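Notebook, Grustier manipulation
December 6, 2019
Entry by Malou Holst, read by Aksel Kárason

Aim

Check whether the relative pose between the two grippers, as recovered from the wrist cameras alone, is good enough to train the two-handed policy on. Shahzad's July entry left this open. He had single-arm trajectories that looked fine when plotted on their own and drifted apart when put in the same map.

Setup

Two hand-held grippers, black jaws, blue pads, one wide-angle camera each. Pad batch is the softer one from Prirbridge. No external tracking in the house. Mapping pass first with one gripper, then both grippers localised against that map. Demonstrator was Ívar for all takes. I ran the log and did not handle the tools.

Task is utensil transfer at the caddy on the round table. Right hand takes the utensil, left hand steadies the caddy by its rim. Start pose is jaws open, pointing at the caddy, held still until the log shows a fix.

Mapping pass

Ívar walked the first pass too fast and the tracker lost the map twice on the turn past the window. Second pass slower, with a loop back over the table at the end. That one closed. Kept the second, deleted the first.

The tile wall worried me more than it should have. White rectangular tiles repeat, and I expected false matches between one part of the wall and another. The matcher was mostly using the things standing in front of it: the shelf bottles, the lettering on the water jug, the flower print on the purple cloth. With those masked out offline, the loop closure fails. With only the tiles masked out, it still closes and the residual hardly changes. Noted for site selection: a bare tiled kitchen would probably not work with the present settings.

The mirror over the counter is a separate problem. Features found inside the glass move the wrong way when the gripper moves, and a few survive the outlier test if the motion is small. Masked the mirror by hand in the map. Eyvindur wants an automatic check. Agreed, but not this week.

Demonstrations

600 takes is the target for the whole task. We did 30 today as a trial, of which 5 were rejected. Reasons, from the log:

- tracking lost on the left gripper while it was close to the caddy (3)
- jaw width not recorded, tag out of view (1)
- utensil dropped before transfer (1)

The three tracking losses are the same fault. When the left gripper comes in low to take the rim, the caddy fills most of its view and there is too little background left to localise on. The heart-shaped holes do not help; they repeat in rows and match each other. Told Ívar to come in from higher up and tilt late. No losses of this kind in the takes after that.

Chopsticks are worse than spoons. They stand as a bundle and two tend to come up together. The pads close on whatever is between them, and the jaw width signal does not separate one chopstick from two with any confidence. For now the label is whatever came out, and the policy can be trained on spoons and the spatula first.

Relative pose

Method: bring both grippers together pad to pad at the end of each take, hold, and compare the recovered distance between tool centres with the known value for that contact. Error is below 2 cm on every accepted take and usually well below. It grows with time since the last good view of the wall, as expected. Batch optimisation over both trajectories with shared map points brings it down again, at the cost of running offline. We do not need it live, so I see no objection.

Shahzad's July drift is explained by this, I think. His two trajectories were each localised in their own map and aligned afterwards on the start pose only. Any rotation error at the start then shows up as a position error that increases with distance. Re-ran one of his July recordings against a common map and the drift went away. Have not done the others.

Open points

Contact check only tests one distance at one place on the table. It says little about orientation. Aksel suggests a rigid bar with a known offset, held by both grippers. Briem can cut one.

Latency between the two cameras was taken from the audio clap at the start of each take. Not checked at the end, so clock drift within a take is unknown. Add a second clap.

Lighting was left as found. Repeat a few takes in the evening before assuming the map holds.

Raw logs and the masked map are on the Pernton disk under today's date.

Start pose, right and left jaws open towards the caddy: 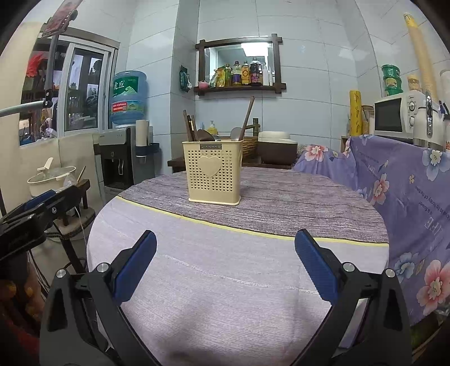 Next session

1. Second clap at the end of every take.
2. Bar from Briem, if ready. Otherwise contact check at two places on the table.
3. Spoons and spatula only. Chopsticks out of the caddy before the mapping pass, so that the map matches the takes.
4. Eyvindur to look at the mirror mask.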